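# Replacing an overgrip on a tennis racket

Worn overgrip lets the handle turn on off-center hits. The procedure takes a few minutes and needs one overgrip, a strip of finishing tape and scissors. It applies to any adult frame with a standard octagonal handle, including the Boyer 90 and the Planditz club models. Instructions are for right-handed players; left-handed players reverse the direction of wrap.

## Remove the old overgrip

1. Slide the rubber collar up onto the throat.
2. Peel off the finishing tape.
3. Unwind the overgrip from the top down to the butt cap. Pull slowly – a fast pull can lift the replacement grip underneath.
4. Check the replacement grip for splits or loose edges. If it has come away from the handle, fix that first. An overgrip laid on a loose base will shift within a set.
5. Wipe the surface with a dry cloth.

## Start at the butt cap

Find the tapered end of the new overgrip. On most brands, Fuster included, it carries a short adhesive strip. Remove the protective film from the full length of the overgrip before wrapping.

Place the tapered end on one bevel, flush with the bottom of the butt cap. Make one full turn around the cap with no upward angle. The second turn begins the climb.
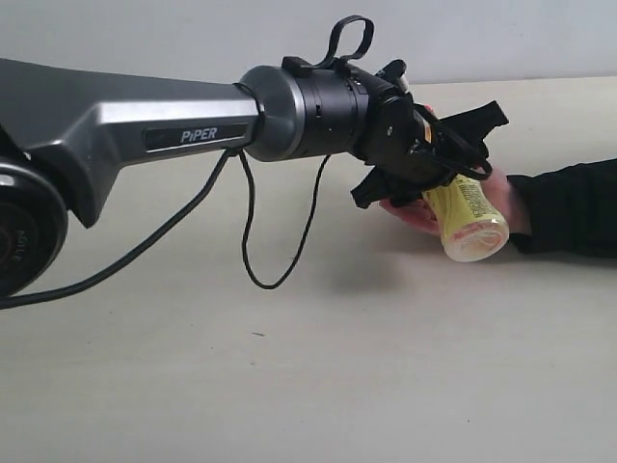 Tension during the wrap should be firm and constant. Hold the roll in the right hand and turn the racket with the left, keeping the roll close to the handle. The hand on the roll needs a more closed hold than the upturned one under the yellow bottle: closed enough to keep control of it, with no squeezing. Overlap each turn by 1/8 inch. A wider overlap adds thickness and may use up the material before the top of the handle. A narrower one leaves gaps that open during play.

## Finish at the collar

1. Stop where the replacement grip ends.
2. Mark the overgrip level with the top edge and cut along the mark at a slant.
3. Wrap the finishing tape once around the cut edge, pulling it tight.
4. Roll the rubber collar down over the tape.

## Check the result

Grip the racket in a forehand position and twist. If the material moves, unwind to the loose turn and rewrap from there. The adhesive strip will usually hold for a second attempt.

An overgrip adds a small amount to handle size – half a size with standard material, less with thin. Players at the Honosthorpe courts who train daily should replace it weekly.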